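2018-02-26 — Betenel cell, sim side

Spent the morning on the simulated twin of the Betenel arm, the one we keep for trying out settings before they go anywhere near the real thing. The gripper had been closing late again, and I finally found it! The close command was waiting on the old settle timer (930 ms, left over from the Vallport job). I took it out and let the joint readings decide when the arm is still, the way the real cell does it.

Then I put the house room back up and reloaded the wand on the orange chair. I like it as a test object — the handle is thin, the purple head is big, and those gray wings stick out just where a careless finger wants to go.

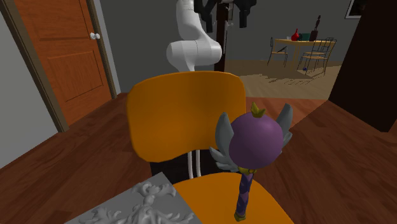

Reset list, house room

1. Load the room and let everything settle before touching the arm. If the wand moves on its own, reload.
2. Home the arm, then open the gripper all the way.
3. Check the wrist offset. It should read 83 mm (the file from August says 92, ignore it, I've moved it to the old folder).
4. Bring the arm in over the chair back slowly. The backrest is curved, and its collision shape is a bit fatter than it looks.
5. Aim for the handle below the gold collar, and keep clear of the wings.
6. Run it 2 times and save both logs.

Still to do: friction on the seat feels too slippery to me, so I want to compare with the Rarkport values before I change anything.

Recent entries
Wrist cable swap, Betenel arm
El Khatib gripper pads, wear notes
Vallport timers, what we kept
Rarkport friction table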